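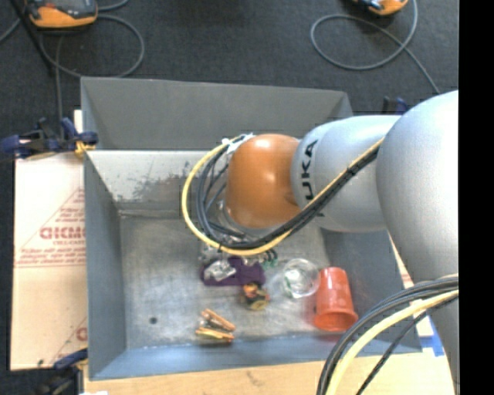 Orange joint on a gray KUKA arm, over a metal bin

Meal kit company got bought, what happens to my prepaid boxes?

posted by soupweather

Hi all, hoping somebody here has been through this. I've been getting dinner kits from Trellthorpe for a couple of years and last spring I paid up front for a big bundle because the per-box price was so much better. I still have $153 sitting in my account as "meal credit." Then in May I got an email saying Trellthorpe is now part of Gallardo and that my "experience will be moving to a new home." Very cheerful email, lots of pictures of carrots, zero information about my money.

When I log in now it sends me to a Gallardo page that shows my name and my old address (two apartments ago!) but a balance of $0. I tried the chat and got told to wait for the migration to finish. That was three weeks ago. The phone number just loops back to the menu.

Do I have any claim on the credit? Is it worth going to my card company, or is it too late for that? I don't even mind staying with the new people if the food is the same, I'd just like the boxes I paid for. Oh, and they've dropped the half-size box, which was the only one I ever ordered, so I'm not sure what I'd be getting anyway.

lidless_pan

I went through the same thing when Flelard got swallowed up, so here's what worked for me, and please take it as one person's experience because I'm no lawyer.

First, find the email they sent when you bought the bundle. Not the takeover one, the receipt. Mine said "prepaid boxes" and listed how many, and that wording helped me a lot more than the word "credit" did. Take a screenshot of the $0 balance too, and if you can still get to the old order history, grab that today. Mine disappeared overnight and I was very glad I had copies.

Then write to them instead of using the chat. There's usually a mailing address or a plain email way down in the terms page. Keep it short - what you paid, what you got, what's left, and a date you want an answer by. I gave them two weeks. I asked for a refund or the same number of boxes at the same size, whichever they liked, and that last part seemed to get things moving. They offered me a bigger box at "a small extra charge" and I said no thank you, and four days later I had a refund.

About the buyer owing you: it depends on how the sale was done. If Gallardo bought the whole company, the debts generally come along with it. If they only bought the name and the customer list, it can be a lot messier and you might be chasing whatever is left of the old company. So ask them straight out which one it was. They may not tell you, but it's a fair thing to ask, and I'd put it in the letter.

On the card: call and ask. Time limits vary, and for stuff that was supposed to be delivered later the clock doesn't always start on the day you paid. Mine was seven months back and they still opened a dispute. If they say no, your state's consumer office takes complaints online and the form took me less time than the chat did.

One more thing, take your card off the new account if it got carried over! Mine had been switched to a weekly plan without me picking anything.

brothandbiscuits

gallardo is fine, food is ok, portions smaller. I'd just wait, mine showed up eventually

Marrowfat

Adding to what lidless_pan said. I was with Trellthorpe too, and my balance turned up under a second account. They'd made a new one from an old email address I hardly use. If you ever ordered with a different email (or a work one), try the password reset on that before you send any letters. There were 11 boxes sitting in mine, all correct.

The half-size box isn't on the main menu anymore but I could still pick it by going into "edit plan" and scrolling past the family ones. No idea how long that will last. If you end up leaving, Trummont does a small box and lets you pay one at a time, which is how I do it now. They were slow to deliver out where I am, though, and the cilantro was always sad.

soupweather

Thank you both so much!! Tried the old email trick and no luck, there's no account under it. Found the receipt though, and it does say "prepaid boxes," so I'm writing the letter tonight. Card is off the account. It had me down for a weekly family plan starting next week, so I'm very glad you mentioned it.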